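Last updated: November

Review: Clalell 2 grasp planning software

We have been running Clalell 2 at our Lultville workshop for seven months, mostly on small bench handling jobs. It is a grasp planner with a perception front end, sold by Tzavaras as an annual licence. Ours cost $2000 for one seat, which covers updates and email support.

Installation took most of an afternoon. The package wants its own Python environment and will complain if it finds another one first. Once that was sorted, calibration was easy. You move the gripper camera through 28 poses, and the program solves for the offset and saves a report you can read without the manual.

Perception is the main reason to upgrade from version 1. The old release lost clear and frosted plastic against a pale bench and would plan a grasp on the table behind it. Version 2 adds an edge-based mode that copes much better. Our usual test piece is a frosted acrylic rack with rows of upright tabs.

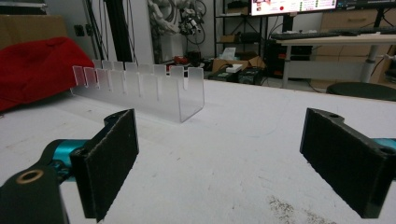
The slotted acrylic rack on the white bench, from the gripper camera.

Over 44 trials with the rack at different angles, the planner gave a usable grasp in all but seven. Most of the misses came when the long side was nearly in line with the camera and the slots merged into one surface. Turning up the edge weight helped, but it also made the program treat scratches on the bench as part of the object. I ended up saving a separate profile for translucent parts.

Control is less polished. Finger width is a single number in the settings, so foam pads have to be allowed for by hand, and the planner doesn't know they compress. The approach speed slider has no units. Sullik, which we used before, handles both of these properly, although its licence costs more and its perception is weaker.

The log viewer is good. Every plan is stored with the camera view and the rejected grasps, and you can replay one with different settings without moving the arm. I use this more than any other part of the program.

Support answered two of my three emails within a day. The third, about the speed units, is still open.

Worth the money if you handle clear or frosted parts. For opaque parts, version 1 does the same job and the old licence still works.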